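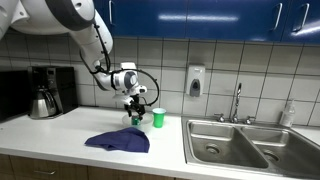

Week 6 handout – counters, cloths, small dishes
Home Skills 1, kitchen B. Bring this back next session, we build on it.

**Before you start**

- wash hands, sleeves up
- one cloth for surfaces, another for dishes. Never the same one. If you can't remember which is which, both go in the wash
- sink plugged, hot water, small squirt of soap

**Order of washing**

1. Clear bowls and anything see-through
2. Cups
3. Flatware
4. Plates
5. Greasy stuff, pans last

Change the water when it goes cloudy, usually before step 5. Last group didn't and we rewashed 17 pieces.

**Clear bowls on a white counter**

Hard to see! A shallow clear bowl nearly vanishes on white, you get a faint gray rim and that's it. So: put something bright next to it, like the green cup. Keep the two together while you work. Small things go in the bowl, not loose on the counter where they roll.

Don't set a clear bowl on top of a cloth. Corner gets pulled, bowl goes with it.

**Cloths**

- Dark cloths (the purple-blue kind) hide stains. Go by smell and by how long it's been out, not by looks
- Wiping: fold in half, then half again. Eight clean faces if you turn it properly
- Bunched up = stays damp in the middle. Spread flat or hang it when you stop, even for five minutes
- Wash hot. Kitchen B machine is the Hositz, use the 88 minute program, the short one doesnt get hot enough

**Wiping down**

Back to front. Tiles first, then counter, so drips land on what you haven't done yet. Grout lines – old toothbrush, soap, no bleach in this room. Lift cups and bowls, wipe under, put back. Going round them leaves rings.

Spray: the Voler bottle, two pumps per arm's length of counter. Wait a minute. *Then* wipe. Most people skip the wait.

**Drying**

Cups upside down on the rack, tilted a bit so air gets in. Clear bowls by hand with a lint free towel or they spot.

**For next time**

- Read pp. 11 to 14 in the course pack (storage, shelf hights)
- Do one full wipe down at home, write down the order you did it in and what you had to redo
- Practical check is in June, sign up with Genji Kawaguchi, room 136

Cloths left out after class go in the bin by the door – the laundry bin, not the trash.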